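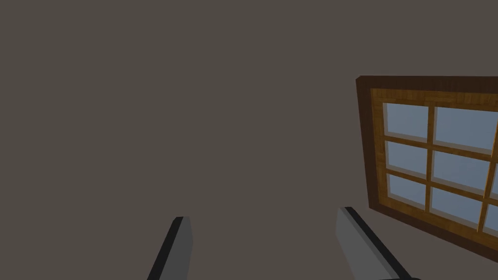
Buy the software seat first, hardware second. That's the short version of what Ashok Bhardwaj told me over a bad phone line, and he's the one signing the cheques at Sisturwood. His crew is planning a home-help robot, two arms, and so far most of the work is in simulation. Bare wall, a window with wooden bars, two gripper fingers open on nothing. Dull to look at. Cheap, too, and a bad morning in there doesn't bend anything.

4 min read
Print | E-mail this story

The numbers, quick. A simulator licence from Vistier, $2000 a year. Setup help, $1000, one time only. Then the real machine, quoted by Pathak, and that's where the budget stops being polite. Delivery quoted in April, then requoted. Get it in writting.

Tarun Semwal does the planning on the floor side. His advice: pick the rooms before you pick the robot. Counter height, doorways, how far an arm has to reach past the teapot to get at a bottle near the back. Model the clutter as well. A spray bottle, a cup, a toothbrush standing up beside a basket. Tidy test kitchens give you tidy results and then you buy the wrong gripper.

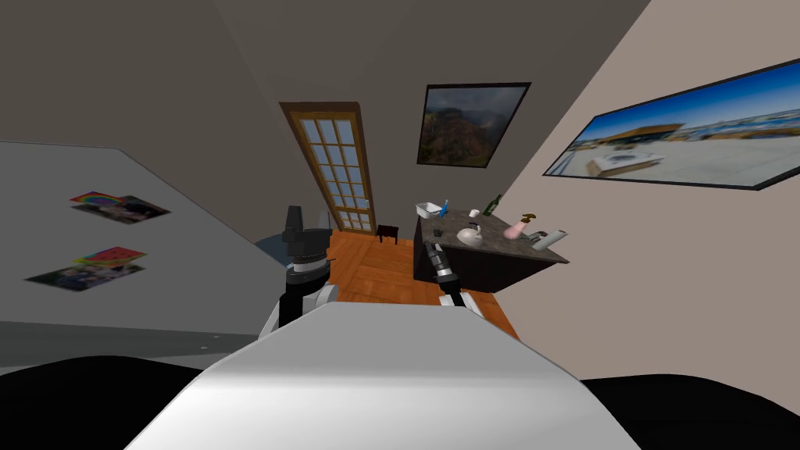 What to ask the seller

Spare fingers. How much, how long. Sisturwood got 17 days from one supplier and a shrug from another.

Who fixes the wrist? If it has to be shipped, who pays the freight, both ways.

Does the simulated model match the one on the invoice? Semwal checks joint by joint. Takes him nearly 8 hours, worth every one of them.

Training. Put it on its own line or it gets eaten by somthing else.

Bhardwaj's still undecided between Pathak and Carna for the arms. Carna is slower to answer email but their service plan runs longer. He wants a colour-coded spreadsheet before he commits. Semwal is making it this weekend.

23 shares | 6 comments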